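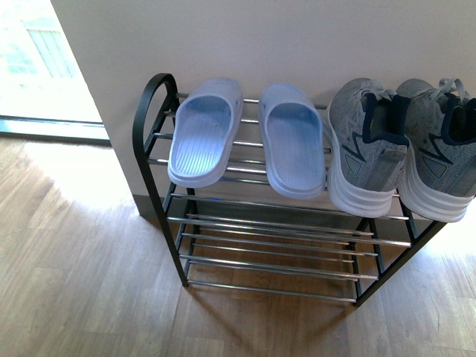 Slippers and sneakers, up on the top tier.

Why do feet get smelly?
By Ailbhe Keane

Okay, shoes off! Pee-yew! My brother Chae says mine could knock out a horse (rude), so I went and found out why.

Your feet are covered in tiny holes that let out sweat. Fresh sweat hardly smells of anything, which surprised me! But your skin is also home to bacteria, living things so small you need a microscope to see them. They love warm, damp, dark places, and a sneaker with a foot in it is all of those at once. They munch on the sweat and on little bits of dead skin, and the stuff they leave behind is what stinks.

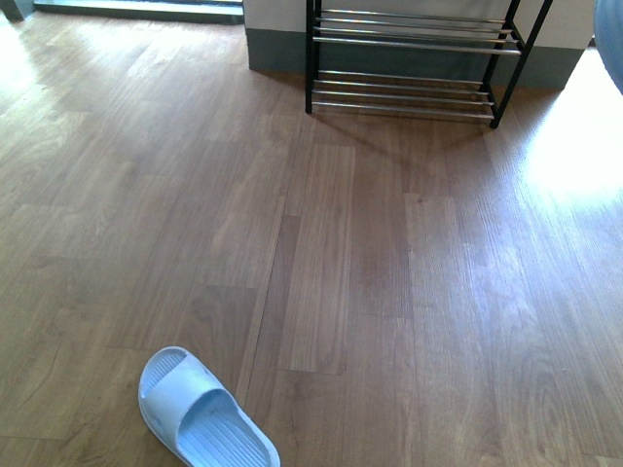 Issue 11, page 6

Cheese can smell like feet too, because some kinds are made with bacteria very like the ones between your toes. I still eat it!

Want to help your feet out? Wash them with soap, and dry between the toes (I always forget the little one). Put on clean socks every day. Let your shoes air out overnight, and wear a different pair tomorrow if you have one. I tried it all through August, and Chae has stopped holding his nose at dinner.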